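11/3/23 – Brundbridge, fittings task, second block of recording

Started late. The left pendant wouldn't take the new speed limit until Uldis restarted the controller, and then the home pose had to be taught again. Noted the new pose in the shared sheet. Please use that one and delete any local copies, we had two versions going round last week and it cost us most of an afternoon.

Target for this block is 400 good episodes of pick and place with the white fittings. A good episode means: fitting starts inside one square, gripper closes on it without pushing it over a tape line, fitting ends up in the bin, arm goes back above the belt. Anything else gets saved with the "failed" tag. Don't throw the failures away. Joana wants them for the grasp classifier and has asked twice.

Split of work this time: Dalia P. on the pendants, me on placing and logging, Uldis on and off as needed. Dalia Jõgi is checking uploads from the other site, so if a file looks wrong to her she'll put a note in the channel and we repeat it.

Start positions come from the list Deividas generated. It gives a square and a rotation. We had been choosing squares by eye before that, and when he plotted the first batch nearly everything was bunched up in the middle with the long side facing the operator. The policy trained on that batch was fine in the middle and poor everywhere else. So follow the list, even when it asks for an awkward corner.

Two views of the table during this block, for whoever sets up the copy at Tretden: 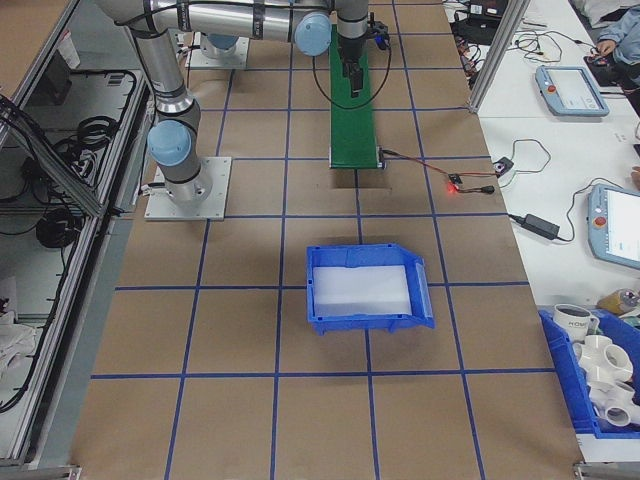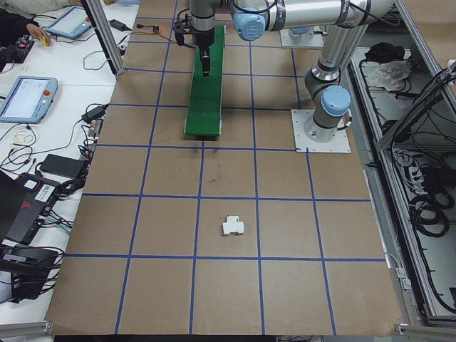 Tape grid: keep the blue tape. We tried a thinner black one in April and the calibration script kept mistaking cable shadows for grid lines. If a strip lifts, replace the whole strip from edge to edge. Patching leaves a double thickness and the fittings rock on it.

Problems, in the order they came up:

- Episode 13: gripper closed on the side of the fitting and tipped it. Tagged failed. Same thing happened again later with the same rotation, so I think the approach height in the script is too low for that one. Raised it by 2 mm and it stopped.
- Timestamps on the wrist stream drifted against the fixed cameras. Uldis found the logger was using its own clock again after the restart. He pointed it back at the main machine. Everything recorded before the fix needs shifting, and he has written the offset in the log header.
- The operator's sleeve came into view in a few episodes. Kept them. If the arm or hand goes over the grid, stop and repeat.
- Lost 16 episodes to a full disk. The recorder gave no warning and simply wrote empty files. I've added a free space check to the start-up list, but it should really be in the software. Deividas has the ticket.

Pace was slow to begin with. Dalia P. found it quicker to do all the rotations for one square before moving to the next, and then let the script shuffle the order afterwards. I was against this at first because the lighting changes over the day and we could end up with one square only ever seen in afternoon light. We agreed to do half the squares this way and half in list order, and compare. The episodes have a "grouped" flag so they can be told apart.

Labels: we are still not consistent on "placed" and "dropped". My rule was that if the fingers open above the rim and the fitting falls in, it's "dropped", even though it lands where it should. Dalia P. had been calling those "placed". She has gone back and changed hers. Written into the guide now, section on outcomes.

Open questions

Does Mittal need the depth channel as well? It doubles the size of every upload, and the Zelamgate people say they never opened it last time. Joana to ask.

Do we want both arms moving in the next block? The handover script runs, but the second arm still stops short on its first move after a reset. I'd rather finish the single-arm set before starting on that.

For next session: new foam pads for the fingers, a clean strip of tape on the row nearest the operator, free space check before anything else. Start from the next unticked line in the list. Uploads were still going when I left, so check the log before clearing the local drive.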